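Stadwood Full-Strip Desk Stapler

Posted 30/09/2018 by the Stadwood shop desk

The Stadwood full-strip stapler is the one we sell most of to schools and small offices. It takes a full strip of standard staples, loads from the top and works either on the desk or in the hand. It replaces the older Endau model, which we stopped stocking when spare springs became hard to get.

What it handles

The stapler is rated for 2 to 20 sheets of ordinary copy paper. With card covers, count each cover as three sheets. If you regularly bind thicker sets than that, look at the Lastska heavy-duty model, which has a longer arm and takes a taller staple. Forcing a thick stack through a desk stapler bends the staple legs and will wear out the driver in time.

Size and weight

Length: 6 inches
Throat depth: 3 1/2 inches
Weight: 177 grams, empty
Base: non-slip pad, replaceable

Staples

Use standard 26/6 staples. We ship a starter box with each stapler. Cheap staples are often glued unevenly and break into short pieces in the channel – that is the usual cause of the jams we hear about. The Ñahui brand staples we carry are a little more expensive per box but the strips stay together well.

Loading

Lift the cover until it stops. Drop the strip in with the legs pointing down and push it forward, then close the cover until it clicks. Don't load a second strip on top of the first. The channel holds one full strip, plus a partial strip behind it if there is room. 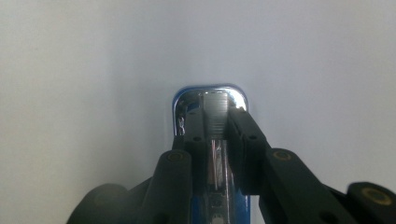

Clearing a jam

Open the cover and take out the loose strip first. Fold the base back and look at the slot from underneath. A bent staple can usually be pulled out with tweezers or small pliers. Avoid using a knife, as a scratched slot will catch every staple after it. Close it up and fire it twice on scrap paper before going back to work.

Ordering

Staplers are sold singly or in cartons of 35. Carton orders ship from our warehouse and normally take a few days longer than single units. The blue version is out of stock and is expected again in October. Spare pads and springs are listed on the parts page – please check the model number on your base before ordering, because Endau parts do not fit.

Returns are accepted on unused items in the original box. Opened boxes of staples can't be returned.

3 comments | 12 shares

Contact us | Copyright Stadwood Office Supply | Back to top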